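Streaks on big inside panes, what am I doing wrong?

Started by northsill
Posted in June, 9:40 pm

I look after a ground floor room in an office block in Torkancombe. It has large fixed panes with thick black frames, looking out on a lawn and some trees. The outside gets done by a contractor. The inside is on me, and I can't get it clean. It looks fine when the sky is gray, and then the sun comes around and there are long vertical streaks and a haze along the bottom.

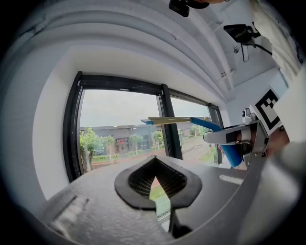 What I've tried so far

Spray cleaner and paper towels, which left lint. Vinegar and water with a microfiber cloth, a little better. Last week I switched to a squeegee with dish soap in a bucket. The middle of the glass is good now but I get a line at every overlap and drips in the corners of the frame. The water here is very hard, if that matters. I'd like to get this down to one pass and not spend the whole afternoon on it.

Reply by pane_and_simple
Too much soap. Everybody uses too much. A small squirt in a full bucket is plenty. If you see suds sitting on the glass after you scrub, cut it in half.

Lines at the overlap come from a wet blade. Wipe the rubber after each pull with a dry cloth, and overlap by an inch or two.

Reply by kettlebrook
Hard water matters more than the soap. I buy distilled for inside windows. A gallon does our whole first floor.

Reply by pane_and_simple
I did storefronts for years with tap water, in a hard water town. If the blade takes the water off the glass there is nothing left to dry and spot. Distilled is wasted money for inside work.

Reply by kettlebrook
Storefronts get done every week. Nobody is cleaning an office room every week. What's left in the corners dries and stays there, and that's where northsill has the drips.

Reply by northsill
The edges are the worst part, yes. There's also a latch handle on one of the frames and I have to stop and start next to it. I've been pulling side to side across the middle of the pane and then doing the top and bottom after.

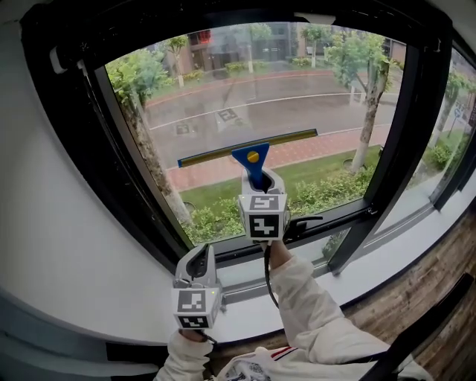
Reply by dunmore_glass
Start at the top, always. If you do the middle first, the water from the top runs down over the part you finished and you do it twice. Dry a strip along the top edge with a cloth, then pull straight down from there. Side to side is okay once you can turn the blade without lifting it, but that takes practice.

For the latch, cut in beside it with a cloth first and squeegee up to the dry part.

Reply by pane_and_simple
Agree on the top. I'd still go side to side on a wide pane — fewer overlaps.

Reply by lowtide
What rubber are you running? I had the same lines for months and it was a nick in the blade. I put in Windura soft and they went away. You can flip it once before you throw it out.

Reply by kettlebrook
Windura soft wears out fast. I got the Iltorano hard one and it has lasted up to 40 cleanings.

Reply by lowtide
Hard rubber chatters on inside glass for me. Might be fine in a warm room.

Reply by northsill
Ran a fingernail along the blade and there is a nick near one end. New rubber ordered. I'll try less soap and start from the top. Not buying distilled yet.

Reply by dunmore_glass
Put a towel on the sill too, before you wet anything.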